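Chapter 3
Sorting and Grouping: How We Put Things in Order
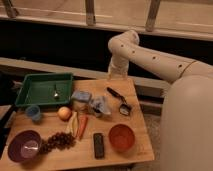
Figure 3.1 Household and food items on a wooden tabletop.

Open any kitchen drawer and you're looking at a system! Somebody decided what goes with what, even if they did it in a hurry. Libraries do it with books, biologists do it with beetles, and the market in Ollanby does it with cheese (by smell, if you believe the sellers).

In this chapter we'll look at how groups get made and why two sensible people can make completely different ones. Is a tomato a fruit or a vegetable? A botanist and a cook will both give you a good answer, and the answers won't match. I love that question, and we'll come back to it in Section 3.2.

You'll also meet Fatima Venter, who spent a winter re-sorting 595 buttons from the old Papadopoulos shop, first by color, then by size, then by number of holes. Each time she found a pattern the last sort had hidden.

Key terms: category, attribute, overlap, hierarchy

Before you read
Pick a shelf at home and write down the rule that seems to hold it together. Keep your notes for the activity on page 45.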